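Karner Community Learning Programme
Progress report to the Foley Fund
Reporting period to August 2024
Prepared by Dymphna Keane, Programme Manager

1. Purpose of this report

This report sets out progress under the grant awarded by the Foley Fund for adult and family learning in Karner and Fleserley. It covers enrolment, delivery, staffing, spending and the work planned for the next period. It should be read with the financial return, which has been sent separately.

2. Enrolment and attendance

The grant agreement set a target of 1028 enrolments for the year. At the close of the period 1095 enrolments had been recorded across both towns. Evening classes in Karner account for the larger share of the increase. Enrolment in Fleserley was slower in the opening months and improved once the bus timetable was changed and the later class could be moved forward by half an hour.

Attendance held up well in reading, writing and everyday maths. It was weaker in the computer basics course, where a number of learners left after the first unit. Tutors spoke to those who could be reached. Most said that the pace was too quick at the start, and the course has been rewritten with a longer introduction.

3. Delivery

Four courses ran in each town, as agreed. The family learning course was the last to begin, owing to the late completion of the ground floor rooms at Fleserley. It has now run in full. Parents and children attend together and work on shared tasks in reading, measuring and paper craft, with a short period at the end of each session for parents to speak with the tutor alone.

Radka Kadrić has led this course from the outset and has written a set of session plans which other tutors may use. The plans have been tested in Karner and small changes made to the measuring tasks. A printed copy can be supplied to the Fund on request.

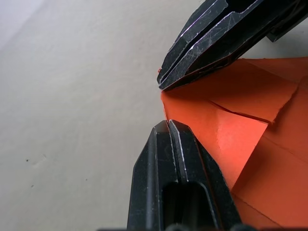

Figure 1. Folded orange paper.

Materials for the family learning course cost less than expected. With the agreement of the Fund's grants officer, the balance was moved to the book stock, which had been noted in the previous report as too small for the number of learners - particularly at the lower reading levels.

4. Staffing

Ultan Lynch joined as learner support worker and is based mainly in Fleserley. The post of part-time tutor in Karner remains vacant after one round of advertising. Classes have been covered by existing staff, but this cannot continue through the winter term and the post will be advertised again on revised hours.

5. Finance

Spending is within budget under all headings except room hire, where the delay at Fleserley meant that the Sonidby hall had to be kept on for longer than planned. The overspend has been met from the unfilled tutor post. No further call on the grant is expected from this item.

6. Next period

The new term opens in September. The main tasks are to fill the Karner post, to begin the rewritten computer course and to agree with the Fund how learner progress will be reported in the final year. Sorcha Mac Carthaigh will attend the review meeting on behalf of the trustees. The Programme asks that the date for the final return be confirmed at that meeting.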